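6 Inbetriebnahme des Drehscheibenantriebs

Dieser Abschnitt gilt für den Antriebssatz Jerov 102 in Verbindung mit der Grubendrehscheibe Plarnau, Spur H0. Für ältere Gruben ohne Mittelschleifer ist zuerst der Umbau nach Abschnitt 5 auszuführen.

6.1 Voraussetzungen

Die Grube ist waagerecht eingebaut und mit der Grundplatte verschraubt. Alle Gleisabgänge sind verlegt, aber noch nicht eingeschottert. Der Transformator liefert 16 V Wechselspannung. Digitalzentralen dürfen erst nach Schritt 6.4 angeschlossen werden.

VORSICHT: Vor allen Arbeiten an der Grube die gesamte Anlage spannungsfrei schalten. Das Abschalten eines einzelnen Stromkreises genügt nicht, wenn mehrere Transformatoren eine gemeinsame Masse haben.

6.2 Einbau des Antriebs

1. Bühne senkrecht nach oben aus der Grube ziehen. Nicht an den Geländern anfassen.
2. Schleifringe mit einem fusselfreien Tuch reinigen. Kein Schmirgelpapier und kein Kontaktspray verwenden.
3. Antriebseinheit von unten in den Königsstuhl einführen, bis die beiden Rastnasen hörbar einrasten.
4. Halteplatte mit den vier beiliegenden Schrauben M2 befestigen. Schrauben über Kreuz und nur handfest anziehen.
5. Zahnspiel prüfen. Das Ritzel muss sich von Hand bewegen lassen, ohne zu klemmen.
6. Bühne einsetzen und eine volle Umdrehung von Hand ausführen. Schleift die Bühne am Grubenrand, die Laufrollen an der Stellschraube nachstellen.

Hinweis: Die Stellschrauben der Laufrollen sind ab Werk mit Lack gesichert. Nach dem Nachstellen erneut sichern.

6.3 Elektrischer Anschluss

1. Flachbandkabel in die Buchse X1 des Steuermoduls stecken. Die rote Ader zeigt zur Gehäusekante.
2. Versorgung an den Klemmen 1 und 2 anschließen. Leitungsquerschnitt mindestens 0,5 mm².
3. Bühnengleis an den Klemmen 3 und 4 anschließen. Bei Zweileiterbetrieb den Schalter S2 auf „K“ stellen.
4. Transformator einschalten. Die grüne LED leuchtet dauernd, die gelbe LED blinkt.

Leuchtet die rote LED, liegt ein Kurzschluss auf der Bühne vor. Spannung sofort abschalten und Klemmen 3 und 4 prüfen.

6.4 Gleisabgänge einlernen

Das Steuermodul speichert bis zu 22 Gleisabgänge. Die Positionen bleiben auch ohne Versorgungsspannung erhalten.

1. Taste „Lernen“ 5 Sekunden gedrückt halten. Die gelbe LED leuchtet dauernd.
2. Bühne mit den Pfeiltasten zum ersten Abgang fahren. Letzte Annäherung immer im Uhrzeigersinn ausführen, um das Getriebespiel auszugleichen.
3. Schienenprofile auf Flucht prüfen. Ein seitlicher Versatz ist mit den Pfeiltasten im Einzelschritt zu korrigieren.
4. Taste „Speichern“ kurz drücken. Die gelbe LED erlischt kurz.
5. Schritte 2 bis 4 für alle weiteren Abgänge wiederholen.
6. Taste „Lernen“ kurz drücken, um den Lernmodus zu verlassen.

ACHTUNG: Während des Einlernens dürfen keine Lokomotiven auf der Bühne stehen.

Hinweis: Wird ein Abgang übersprungen, lässt er sich später nur am Ende der Liste anfügen. Die Reihenfolge kann mit dem Programmiergerät Kuresach geändert werden, siehe Anhang B.

6.5 Probelauf

1. Jeden gespeicherten Abgang einmal aus beiden Drehrichtungen anfahren.
2. Lokomotive mit dem längsten Achsstand mit niedriger Fahrstufe auf die Bühne fahren und mittig anhalten.
3. Halbe Umdrehung ausführen. Die Polarität des Bühnengleises wird dabei selbsttätig umgeschaltet.
4. Weicht die Endlage ab, den betreffenden Abgang nach 6.4 neu einlernen.

6.6 Wartung

Alle 1.000 Drehungen das Ritzel mit einem Tropfen harz- und säurefreiem Öl versehen. Schleifringe trocken halten.

Stand: 29. Juli 2021
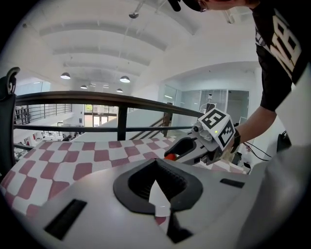 Qin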